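Cleaning and Sorting a Makeup Kit

Empty the kit onto a hard, light-colored surface. Powder residue and dark specks show up on white, and the surface wipes down afterward with a damp cloth. Group the items by type before cleaning: bullets and cases, pencils and pens, gloss tubes, sponges.

Wipe metallic lipstick cases with a dry microfiber cloth. Alcohol can dull some lacquered panels, so test it on the base first. Clean pencil and pen barrels with a barely damp cloth, keeping moisture away from printed lettering. On gloss tubes, unscrew the cap and wipe the threads; dried product there prevents a full seal. 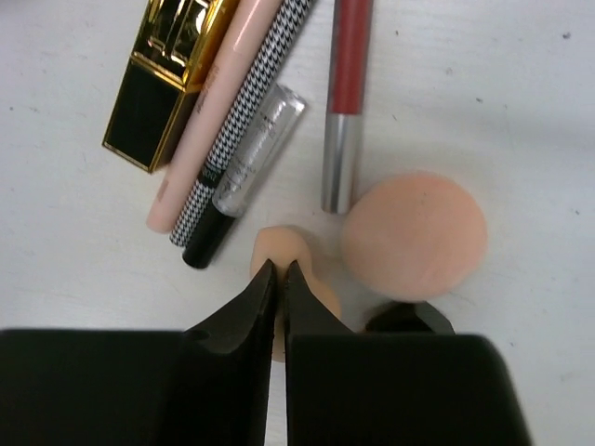 Can a wedge sponge be stored in the same pouch as pencils and gloss?

Only when it is completely dry and in its own ventilated bag. Foam picks up pigment from uncapped tips and holds moisture against the other items.

Wash wedge sponges in lukewarm water with mild soap. Press, do not wring. Rinse until the water runs clear, then stand the sponge on its wide end for 20 hours. Discard any sponge that crumbles or keeps an odor after washing.

Return long items to the kit first, caps facing the same way, with lipstick cases beside them. Allow 2 sponges per kit, one in use and one drying.

Revised in December by Miyuki Ueda.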